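Home | Reviews | Bedding | Kitchen | About

Filed under: Linens & Laundry

Hastero Wrinkle-Free Cotton Set, Two Washes Later

I don't believe in wrinkle-free cotton. I have bought it before, from Estlow among others, and every time I ended up with something stiff that creased anyway. So when the Hastero set went on sale in January I bought it mostly to be annoyed by it.

The box promises "no iron, ever." Fine. I washed the sheet and both pillowcases on warm, tumbled them on low and took them out the moment the dryer stopped. The sheet was decent. The pillowcases looked like I'd slept on them already. Second wash, same settings, same result, and one hem had started to twist.

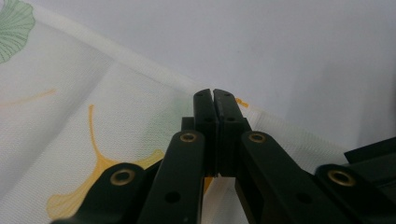
The finish is my other complaint. New out of the package the fabric has a slick, papery feel that I assume is whatever they treat it with. It faded a bit by the second wash, and I'd guess the wrinkle resistance goes along with it. The care tag warns against bleach and fabric softener, and the leaflet says to line dry "for best results," which doesn't help anyone in an apartment.

To be fair, the fitted corners hold. My old Rarholm sheet pops off the mattress most nights and this one hasn't. The elastic goes all the way around, and the pockets are deep enough for a topper.

Would I pay full price? No. On sale it's an okay sheet with two disappointing pillowcases. If you own an iron and don't mind using it, plain untreated cotton feels nicer and costs less.

2 out of 4

514 shares | 2 comments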